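**Wired sockets return to Plitlow reading rooms as cable check nears its end**

Readers at Plitlow Library will be able to plug their laptops into the wall again from September, after a check of all 597 network leads and sockets in the building. The work has been going on since the spring under the name Trellis. It covers the public reading rooms, the local history room, the staff offices and the small training suite on the upper floor.

Of the 597 items on the list, 583 have passed. The rest have been taken out of use and will be replaced before the rooms reopen in full. The library said most of the failures were in leads, and only a few in the sockets on the wall.

The wired service was withdrawn last winter following complaints about slow and broken connections in the main reading room. Readers were asked to use the wireless network in the meantime. That has worked well enough for email and catalogue searches, according to the library, but it has been a problem in the local history room, where the walls are thick and the scanned maps and parish registers are large files. Some readers there have been saving their requests for the training suite upstairs, where the signal is better.

The building was first wired when the upper floor was added. Further sockets were put in at different times as desks were moved, and the records did not always keep up. Staff said that when the survey began, a number of sockets in the reading room had the same label, and others had none. One run of cable behind the newspaper racks led to a cupboard that had since been shelved over.

Trellis began with the labels. Every socket now has a short code made up of a letter for the room and a number for the position, starting from the door and going clockwise. The same code is written on the panel in the equipment cupboard and on a tag at each end of the lead. A printed list hangs inside the cupboard door, and a second copy is kept at the enquiry desk.

The leads were then checked one by one. Each was looked over for splits in the outer sleeve and for damage to the plug, then connected to a tester which shows whether all the wires inside run through from end to end. Leads that failed the first time were tested again before being put aside.

The most common fault was at the plug. The square plastic plugs used on network leads, generally known as RJ45, are held in the socket by a small springy tab. When the tab snaps off, the plug still goes in, but it can work loose when the desk is knocked or the laptop is moved. The connection then drops and comes back without any warning on the screen, and many of the complaints last winter described something of this sort.

Less common was wear in the contacts themselves. These lie in a row inside the clear tip of the plug and meet a matching row inside the socket. Dust and fluff had collected in several of the floor sockets, which have flaps that do not always close, and these were cleaned out before testing.
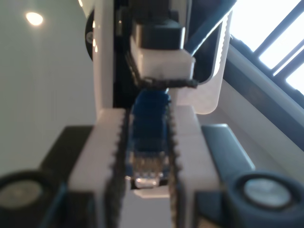

Colour was the part of the scheme that readers had most to say about, and Hafiz Pasaribu wrote in the comments book that blue leads should be kept for the public desks and nothing else. He said he had twice unplugged a printer in the local history room thinking its lead was the spare one, and that a label on the end was of little use to anyone bending down under a desk with poor light. He also asked for the leads to be long enough to reach the far side of the map table.

The library has agreed to the first request. Blue leads will be used at public desks, grey leads for printers and catalogue terminals, and yellow ones inside the equipment cupboard. The colours make no difference to how the leads work. A notice explaining them will be put up beside the enquiry desk and in each of the rooms.

The map table is a harder matter. A lead long enough to reach across it would have to lie on the floor where people walk, and the library does not want that. The plan at present is to move the table nearer the window wall, where there are two unused sockets, and to run a short lead down the inside of the table leg. If the table cannot be moved without blocking the plan chest, a floor socket will be considered next year.

Up to 27 desks will have a wired connection when the work is finished. The exact number depends on the training suite, where the desks can be arranged in rows or in a square, and where some of the sockets cannot be reached in the second layout. The main reading room will have the largest share. The quiet room at the back will stay as it is, without sockets, at the request of the people who use it most.

The replacement leads are being supplied by Dokier, which also supplied the tester. They come ready made, with the plugs already fitted. Plugs can be fitted to a length of cable on site with a hand tool, and this was done at the library in the past, but staff said the results had been mixed. Several of the leads that failed had been made up that way, with the outer sleeve cut back too far, so that the thin wires inside took the strain whenever the lead was pulled.

The cable inside the walls is being left alone. It passed the test almost everywhere, and replacing it would mean taking down panelling in the reading room. Where a socket failed, the front was taken off and the wires were fixed again behind it, and in most cases that was enough. The few sockets that still failed have been fitted with blank covers and taken off the list of those in use.

The old leads are being sorted. Those with a broken tab and nothing else wrong will be kept for the equipment cupboard, where they are not disturbed from one month to the next. The others will go for recycling with the library's worn-out keyboards and power supplies. The library said it could not give old leads away to readers, having had several requests.

Anyone who needs to borrow a lead will be able to do so at the enquiry desk. There will be 6 for loan, each in a cloth bag with a tag, and they are to be returned before the desk closes for the day. Leads fixed at the desks should be left in place. Readers whose laptops have no network socket will need an adapter of their own, as the library does not plan to lend these. Most adapters sold for the purpose should work, though staff will not be able to install software on a reader's machine.

Readers are asked to press the tab down fully before pulling a plug out, and to hold the plug itself and not the cable. If a plug will not come out, they should leave it and tell a member of staff. Pulling at a stuck plug can bend the contacts inside the socket, and two of the sockets taken out of use had been damaged in that way.

A fault card will be kept at each desk with the socket code printed on it. The card can be handed in at the enquiry desk, and the socket will be looked at by the end of the following morning. Until now faults have been reported by word of mouth or in the comments book, and staff have sometimes had to try every socket along a wall to find the right one.

Hirose Room, the meeting room beside the main entrance, is not part of the present work. It has its own equipment and is booked separately. Groups that use it have been told that the connection for the screen at the front is unchanged, and that the lead should stay plugged in at the wall between bookings. The room was missed out of the first survey and may be added to the list next year, along with the store behind it.

The local history room will close for one morning while the table is moved and the new leads are put in. The date will be posted on the door. Material ordered for that morning can be read in the main reading room instead, apart from the large maps, which cannot be taken out of the room. The training suite will be finished between classes and will not need to close.

The wireless network will carry on as before in all parts of the building, with the same password. A copy of the socket plan for each floor can be seen at the enquiry desk.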